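Mernent Press to Publish Study of Soldiers' Letters From a Frontier Garrison

26 July 2022

Mernent Press has announced the publication of a new social history by Zihan Dong, drawn from the letters and account books of enlisted men who served at the Bermúdez garrison. The book rests on 424 letters, most of them held in private family collections until they were given to the Killa Archive. Publication is planned in hardcover, with a paperback edition to follow.
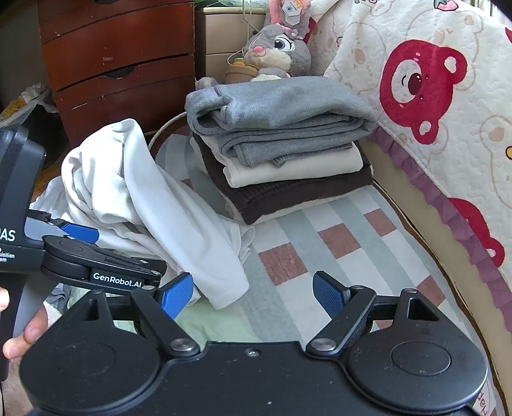 Scope of the Work

The study follows the garrison over three winters. Dr. Dong gives particular attention to pay, food and illness, and to the long delays that separated the men from news of home. Two chapters deal with soldiers who could not write and who dictated their letters to others - a practice that left several voices in a single hand. Rigoberto Cuervo, who edited the volume for the press, prepared the notes and the index of correspondents.

Support and Public Program

The research was supported by a Kidgate Fellowship in military history. The press will print more than 500 copies in the first run, and a number of these will be placed in public libraries.

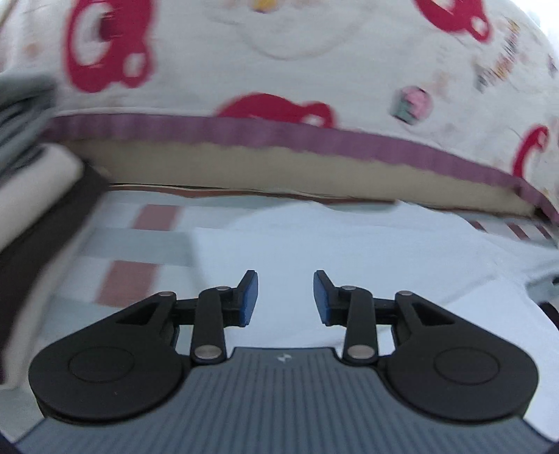

Dr. Dong's final chapter turns to the garrison's workshop, where soldiers repaired locks, harness and wagon fittings between patrols. Its account books list rivets by size and price, and the author explains their use in plain terms for the general reader. Three silver rivets along a pair of straight black link bars, one of them down where the bar meets the gray body, show the same principle of a flat bar turning on a pin. The chapter also prints a long letter from a corporal who asked to be kept on at the workshop when his company moved north.

Alcides Arboleda of the Killa Archive will open a public reading of selected letters, and Tài Diệp will chair the discussion that follows. Requests for review copies should be sent to Yeison Quintero at Mernent Press.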